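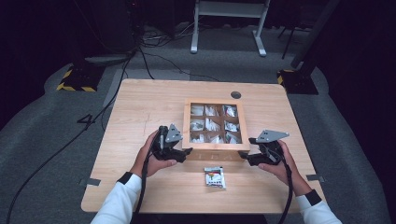

Re: handheld gripper demos, do we still need the arm data?

Gearóid Kavanagh wrote:

> I read through the notes you sent in June. You say the policy trained on
> handheld demos did as well on the grid box task as the one trained on
> teleoperated demos. Two questions before I change anything on our side.
> First, was it the same number of demos in each set, or the same number of
> hours? Second, how did you deal with the packets? Ours crumple differently
> every time and the width at the jaws is all over the place. We have been
> throwing out anything where the packet slips, and that is a lot of data.
>
> Also, is the box fixed to the table or not? I could not tell from the notes.
>
> Gearóid

Hi Gearóid,

Taking these in order.

Same hours, different counts. We gave each method the same operator time. That came to 1,947 handheld demos. The teleoperated set was a good deal smaller, since each one takes longer and the operator has to reset the arms. When I cut the handheld set down to the same count as the teleoperated set, the teleoperated policy was a little ahead. So the claim in the notes should be read as per hour of operator time. I will reword that paragraph, because you are the second person to ask.

After filtering we trained on 1,704 of the handheld demos. Most of what we dropped was tracking loss, where the operator leaned over the box and the pose jumped. A smaller part was gripper width readings that froze for a stretch. We did not drop slips. If the operator lost a packet and picked it up again, that demo stayed in. I tried it both ways. With slips removed, the policy would close on nothing and carry on to the box as if it had the packet. With slips left in, it went back for the packet more often than not. I would put yours back in and retrain before you collect any more.

On the width: we stopped using it as an absolute target. The policy now predicts the change in width from the current reading, and the controller stops closing when the motor current goes over a limit. The same setting has worked for the flat candy-type wrappers and for the crumpled white pieces. It does not work for anything stiff. We had a few stiff cartons in the Stirkindale object set and had to leave them out.

The box is not fixed. It is a plain wooden box, three by three, and it gets moved between demos. We ask operators to shift it and turn it a bit every 10 demos. In the first batch we forgot to do this and the policy learned the position of the table more than the position of the box. You could slide the box over by half a cell and it would put the packet on a divider. Those early demos are still in the set, but they are weighted down.

Some other things that may save you time:

The two-handed part matters less than I expected for single packets. One gripper does nearly all of the work and the other one hovers. It starts to matter when the cells are full and something has to be pushed aside or held down. If your box is mostly empty during collection, you will get a policy that ignores its second arm. We start a share of the demos with all nine cells already filled.

Check your time alignment between the left and right grippers. Ours were off by roughly 30 milliseconds for several sessions because Flanagan was running an older build on one of them. You cannot see it in playback. It shows up as the second arm arriving late on the real robot.

Keep the cables out to the sides of the operator. When they hang in front, people change how they move their wrists, and those wrist angles are hard for the arms to reach. The reachability check in the Bornent scripts catches most of this, but it runs after collection, so you only find out once the session is over.

I have not tested on a different table height. Tarnetti asked about that too. My guess is that it is fine within a few centimeters and bad past that, but I have no numbers to back it up and would not plan around it.

The filter script and the split files are in the shared folder under grid_box. The readme is out of date on the width setting, so use what I wrote here. If you send me a handful of your slip demos, I can run them through our filter and tell you how many it keeps.

Rónán Mac an tSaoi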